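Zellcombe 双臂套件上手教程：从开箱到让它叠一块布

先说一下背景。年底的时候我终于下单了 Zellcombe 的桌面双臂套件，在购物车里放了快半年，每次打开看看价格又关掉。这篇就当是我的安装笔记，顺便教一下刚拿到手的朋友怎么少走点弯路。我自己是写后端的，硬件水平停留在会拧螺丝、会看说明书的程度，所以大佬们可以直接跳到后面调参那一段，前面写得很啰嗦。

我买的是标准版，两条臂、两个夹爪、一个控制盒，软件用的是 Dunden。Dunden 有免费的基础版，我用的就是这个，付费版多了个在线存轨迹的功能，我暂时用不上。

一、开箱和摆位置

箱子比我想象的重，建议找个人帮你抬（我没找，腰疼了两天）。里面的泡沫不要急着扔！臂的底座是反着卡在泡沫里的，硬拽会刮到外壳，要先把侧面那两块小的抽出来，再往上提。

桌子一定要稳。我第一次装在电脑桌上，就是那种可以升降的，臂一加速整张桌子跟着晃，示教出来的轨迹回放的时候全是抖的。后来换到一张老餐桌上，问题立马消失。底座用配的夹具固定就行，螺丝先都带上，不要一个一个拧死，等两条臂的间距调好了再统一锁紧。

间距这个事说明书里就一行字，我试了好几个晚上。结论是：让两条臂都能轻松够到桌子正中间，各自再往对面多伸一点点，就差不多了。离得太近会老是触发防碰撞，动不动停下来给你报错；离得太远，中间交接东西的时候手腕会拧成一个很别扭的角度，然后它就罢工。

二、接线

线不多，但顺序有讲究：先接夹爪的线，再接臂到控制盒的线，最后才插电源。我第一次图省事先上了电，夹爪死活认不出来，重启了三遍才反应过来。

走线的时候给手腕留足余量。我的办法是先不上电，用手把手腕转到两边的极限，看线会不会绷紧，绷紧了就再放一截出来。扎带不要勒太紧，能滑动一点点最好。另外接头插到底会有“咔”的一声，没听到就是没插好，别问我怎么知道的。

三、装软件和校准

Dunden 的安装包从套件附带的卡片上扫码下载，Windows 和 Linux 都有，我用的 Linux。装完第一次打开会让你更新固件，点确定，然后去泡杯茶，中途千万别合上笔记本盖子。

校准的流程是这样的：

1. 点“回零”，两条臂会自己慢慢收到初始姿势，旁边别放杯子。
2. 选“夹爪校准”，它会全开全合几次，这时候两指中间不要有东西。
3. 选“桌面高度”，把指尖手动拖到桌面上轻轻碰一下，点记录。一共要记 4 个点，尽量分散在四个角上。
4. 保存，起个你自己认得出来的名字。

第三步最关键，我要多说两句。如果你打算铺垫子，一定要先铺好再校准！我就是校准完了觉得桌面太滑，加了一块垫子，结果夹爪每次下去都戳进垫子里，电机嗡嗡响，吓得我直接拍了急停。

说到急停，按钮就放在你坐着能随手拍到的地方，别藏在控制盒后面。前几天我手一直没离开过它。

四、为什么从布开始练

群里大部分人推荐先抓方块，确实简单，一个下午就能跑通，可是跑通了也就那样，第二天就不想开机了。我被网友 Daichi Oda 的一篇帖子种草，他拿一块擦手布练双臂配合，说布这个东西每次掉下来的形状都不一样，逼着你把参数调明白。我照着做了，确实很上头（也很费时间）。

布怎么选：
不要太薄，丝巾那种滑溜溜的会从指缝里跑掉。
不要太大，超过两条臂中间的范围就拖来拖去没完没了。
颜色和垫子差得越远越好，你自己盯着看的时候会轻松很多。

垫子的话，光面的不行，布会跟着滑。毛毡一类有点纹理的就很合适，布放上去基本不跑。

五、示教和调参

打开“拖动示教”，按住臂上的按钮就可以直接掰着它走，松手就记录一个点。双臂任务我建议先录一边，再录另一边，最后在时间轴上对齐。一上来就想左右手同时拖的话，你会发现自己缺第三只手去点鼠标。

我的动作拆得很细：左臂夹住布，提起来，往中间带，停一下，右臂过去接另一边，两边一起拉平，放下。听起来很简单对吧？光是“停一下”我就调了一个晚上。布提起来以后会荡，荡着的时候另一只手去接，十次里有一大半抓空。

速度这一项是我改得最多的。默认速度对方块来说刚好，拿来提布就太猛了。我是先砍到最低，能稳定跑完一遍，再一格一格往上加，加到布开始甩就退回来一格。加速度也要跟着降，很多人只降速度不降加速度，起步那一下照样会把布抖开。

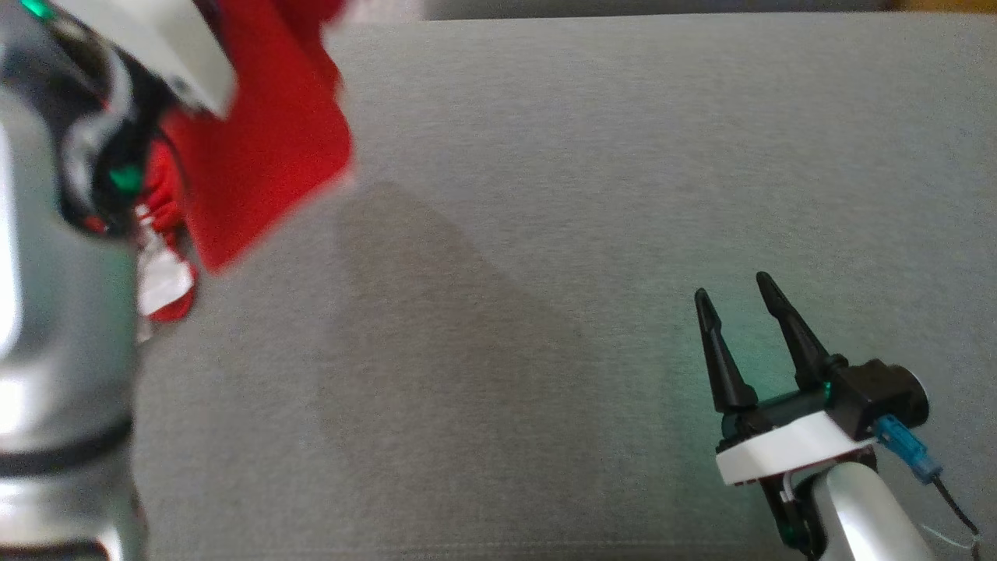

右臂的等待姿势值得单独讲，我觉得整个双臂配合里最容易被忽略的就是它。很多人让它缩在初始位置，轮到它了再大老远跑过来，时间全浪费在路上，而且急急忙忙冲过来很容易撞到布。我现在的做法是让它提前在靠近自己这一侧等着，夹爪先张开，两根黑色的手指朝着垫子里面，中间那块灰色的地方全部空出来。左边夹着红布过来的时候，有一截是垂着的、皱成一团，要是右臂已经占在中间，布边肯定先搭到手指上，后面就全乱了。还有布上那个白色的标签，我本来想剪掉，后来留着了，用它来认哪一边朝我，每次重新摆布的时候省了不少事。

夹持力也顺带说一下。夹布不需要很大的力，我开始设得太高，手指把布咬得死死的，松开的时候布还粘在指尖上跟着走。后来调低了，再在“松开”后面加一个小小的后退动作，先退再抬，就很干净了。

六、用到现在的感受

优点先说。两条臂很安静，晚上开着也不会吵到家里人（急停那次除外）。指示灯做得很实用，扫一眼是绿的就放心了。Dunden 的时间轴我特别喜欢，跟剪视频差不多，拖一拖就能对齐，基本不用看教程。

缺点也有。说明书的中文翻译很糟糕，有一页把“手腕”翻成了“手表”，我看了半天以为少发了配件。售后是 Toltville 那边代理的，回复很客气，就是慢，我问一个固件的问题等了好几天。还有防碰撞的灵敏度只有高中低三档，要是能自己填数值就好了，中档太敏感，低档又让人心里不踏实。

还有人问要不要买 Yap 的软指尖套。我买了一副，抓水果之类的应该不错，夹布反而不好用，指尖变厚了，插不进布和垫子之间那道缝，所以又换回了原装的硬手指。

顺便记几个我遇到的报错，搜到这里的朋友可以对一下：

“关节超限”：多半是两条臂离得太远，先去调底座，别急着改轨迹。
“夹爪无响应”：断电，重新插夹爪的线，再上电。
“轨迹不连续”：录点的时候手抖了一下，删掉中间那个多余的点就行。
“通信超时”：我这里是 USB 扩展坞的锅，直插电脑就好了。

轨迹文件记得经常备份，我有一次软件闪退，一个晚上的点全没了，气得直接关灯睡觉。基础版是可以导出到本地的，在“文件”菜单最下面，藏得有点深。

下一篇打算写叠 T 恤，袖子现在还是一塌糊涂，左右手老是抢同一个角。有做过的朋友在评论区教教我，特别是翻面那一步，到底是先放下再翻，还是提着翻？

更新于 2026年1月8日：补充了“通信超时”那一条，谢谢评论区提醒。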